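Renurden: Collecting Pick-and-Place Examples for a Learned Policy
Final project report
Tavion Fitzsimmons, Gus Abernathy, Fotis Stamatopoulos
Advisor: Tobias Kasprzak

1. What we set out to do

Our proposal promised a robot that could learn to handle groceries. Our advisor crossed out "could learn to" and wrote "data first" in the margin, so this is a report on the data. Training is somebody's thesis, and we wish them well.

We wanted demonstrations of a two-finger gripper approaching and holding store items, with a person steering the arm and the wrist camera recording what the fingers were up to. Each demonstration is one episode. We ended up with 1355 of them, collected by three operators who began the semester as friends.

2. Collection

An episode starts when the operator presses the pedal and ends when the operator presses it again. In the first week it often ended when the operator shifted in the chair, and we have a fine collection of very short episodes in which the arm thinks about moving.
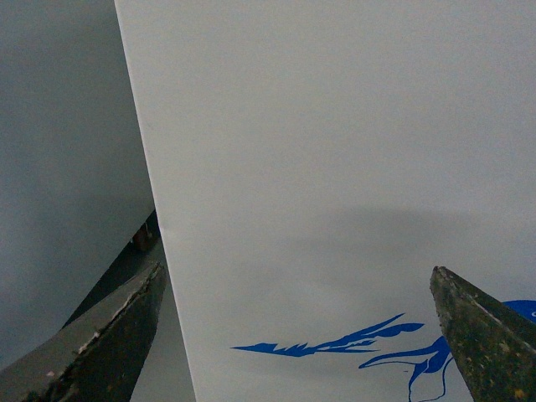
We wrote a one-page guide after Gus and Fotis turned out to have opposite ideas of a "slow approach." Fotis drives like he is defusing something. Gus drives like he has a bus to catch. Both styles stayed in the set, but the log has a column for the operator so that whoever trains on it can find out whose habits the policy picked up.

Large pale surfaces were the hardest to steer against. A blank panel gives the operator very little to judge distance by, and we learned to watch for printing or an edge near the fingertips before closing in. Our guide now says to keep one or the other in view.

Each episode got a written instruction, a result (success, failure, or abandoned) and a free-text note. The notes field was a mistake. "Hmm" appears in it far too often.
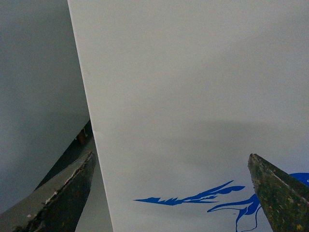 3. Checking and cleanup

Every episode was replayed by someone other than the person who recorded it. We threw out anything with a frozen video stream or an instruction that didn't match the item. Failures stayed in, clearly marked, since we had gone to such trouble to produce them.

Near-duplicates took longer. If the gripper hovers by the same surface for a while, the stills are nearly identical, and a random split would put one in training and its twin in the test set. Our first split did exactly that and would have produced some beautiful numbers. We now split by session.

Packaging was a separate headache. Crinkled, shiny plastic throws highlights that move whenever the folds do.

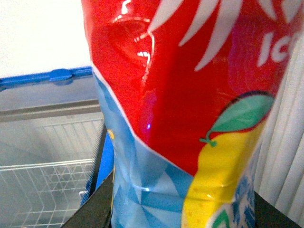 We asked two reviewers to mark the outline of the package in such stills and compared the results. They disagreed most along the creases, and after 8 rounds of email we settled on following the printed surface and ignoring the glare.

4. What we would change

Agree on the instruction wording before recording anything. We had "grab," "pick up," "get" and, from one late session, "acquire." Replace the pedal. Give the notes field a drop-down menu and take away Gus's keyboard.

The episodes and the guide are on the lab drive in the folder called Renurden. The folder called Renurden_final is older.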